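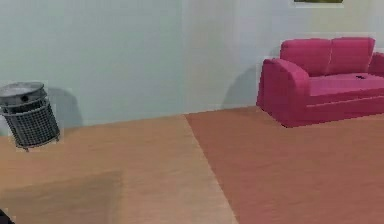

Trying Out Flitevum for Home Robot Practice: A Project Report
Tsion Gebreyes and Hatem Mahrous
Friday, August 25, 2023

When we signed up for the summer project course we both had the idea that we would spend the whole time building something with wheels and wires, and we did have a nice sketch of it too (Hatem still has it taped inside his notebook). Then our advisor, Liesl Lüthi, asked how many hours we thought we would spend fixing the thing compared to teaching it anything, and we went home and thought about that for a weekend. So our project turned into a review of Flitevum, a simulator package for people who want to try out household robot tasks on a computer first. We used the student version for the whole summer and this report is about how that went.

What you get

Flitevum comes as one download with a room editor, a set of furniture and household objects, and a scripting panel where you write the robot's instructions. There is also an add-on called Skerton that saves every run so you can play it back later. We had both. The student license covers 2 seats, so we could each work at home and share our files, and this mattered a lot to us, given that Hatem works evenings and Tsion is a morning person.

Setting up took us most of a day. The installer was fine, but the manual skips over how to connect Skerton and we had to write to support. Othmane El Fassi from their help desk answered the next morning with a very kind and very long email that we ended up printing out. We would suggest that they just put his email in the manual!

The rooms

We kept our rooms simple on purpose. The one we used most is a living room with a bright pink loveseat against a pale blue-gray wall, a metal mesh trash can a good way off along the same wall, and a floor that changes from light wood tones to a reddish brown. We spent far too long choosing that pink, but it did make the sofa easy to find when we were scrolling through saved runs late at night. The editor is the best part of the whole package in our opinion. You drag things in, turn them, and the shadows follow along without you having to do anything.

Small objects were harder. Anything little and dark sitting on a seat cushion ends up as a speck when you look from across the room, and we lost a whole afternoon to an instruction that we were sure was broken when really we had the viewpoint too far back.

The tasks

We wrote 4 tasks: drive to the sofa, drive to the trash can, go from one to the other, and find a small item on the seat. Over the summer we logged 2636 runs in Skerton, most of them overnight. The driving tasks settled down early. The finding task never got as good as we wanted, and we think a fair amount of that is our own scripting, which So-yul Ki from the year above us was patient enough to read through and mark up in green pen.

Things we would change

The playback window freezes if you open more than 32 runs together. The search box in the object library only knows one name for each thing, so "trash can" works and "wastebasket" gives you nothing. And we would love an undo button in the room editor that goes back further than the last move.

Would we use it again?

Yes, and we plan to. The license runs until December, and Tsion wants to rewrite the finding task from scratch with a closer viewpoint. Hatem would like to compare it with Asix, another package our lab has on one computer, but we ran out of time. Our room files and scripts are in the shared course folder for next year's group, along with Othmane's email.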